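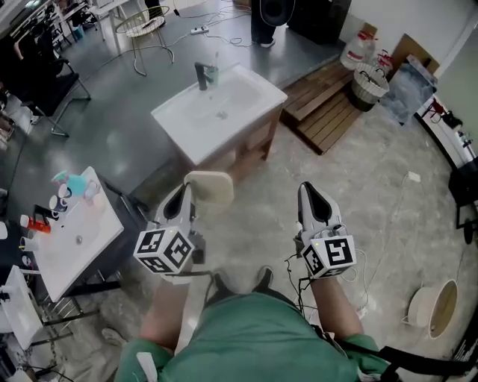
Según Myfanwy Jenkins, la pinza nueva cierra mejor que la anterior, pero cansa antes la muñeca, y a media mañana ya se nota. Se lo hemos oído a más gente estas semanas, y aun así ¡qué ganas teníamos de probarla a dos manos!

El martes montamos la comparativa en la zona de los lavabos: dos modelos de mordaza, 15 agarres por objeto y los cubos de marcadores puestos en cada pinza para seguir la posición. Las piezas redondeadas de plástico son las más traicioneras – resbalan si la mordaza entra torcida – y con ellas la versión de Bivdale nos ha gustado muchísimo. Hammad Khattak ha repasado siete tandas y solo descarta dos, por pérdida de seguimiento al girar demasiado la mano.

Queda por ver el controlador de Funon, que llega en noviembre. Quien quiera apuntarse a un turno, que escriba a Annick Caron; traed calzado cerrado y cuidado con los cables.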